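Storing Bottled Drinks and Pantry Liquids at Home
Bindham Household Advice Service, Kitchen and Pantry Series, Leaflet 11
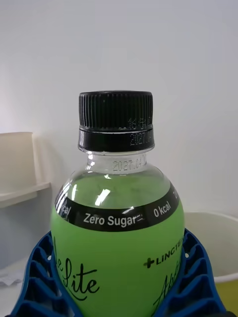
Residents are encouraged to keep bottled goods in one cool, dark cupboard away from the oven, the dishwasher and any window that receives direct sun. Juices, teas, cooking oils and vinegars all lose flavor when they are stored in a warm place. A cupboard that stays below 70 degrees is suitable for most unopened items.

Dates
Date codes may be printed on the cap, the neck, the label or the base, and small print is easily rubbed away. When unpacking groceries, copy the date onto a strip of masking tape and fix it to the front of the bottle. Place new purchases at the back of the shelf and bring older ones forward.

After opening
Follow the storage directions on the label. Where refrigeration is required, write the date of opening on the same strip of tape. Bottles should not be left out of the refrigerator for more than 2 hours. Wipe the threads before replacing the cap, as dried sugar prevents a good seal and attracts ants, particularly from May onward.

Stiff caps
Dry both the hand and the cap, then grip with a rubber jar pad or a wide rubber band. Pliers are not recommended. They split the cap and may injure the hand.

Shelves
Line each shelf with washable matting. Heavy bottles belong on the lowest shelf, and glass should never be stacked. Shelves in the older Moulin and Vasside apartments are rated for up to 50 pounds and should be checked twice a year for loose brackets.

Empty bottles
Rinse, drain and replace the cap before recycling. Do not use drink bottles to store cleaning fluids, lamp oil or garden products.

Leaflet prepared by Timothée Joly. Printed copies are available from the Bindham office, extension 627.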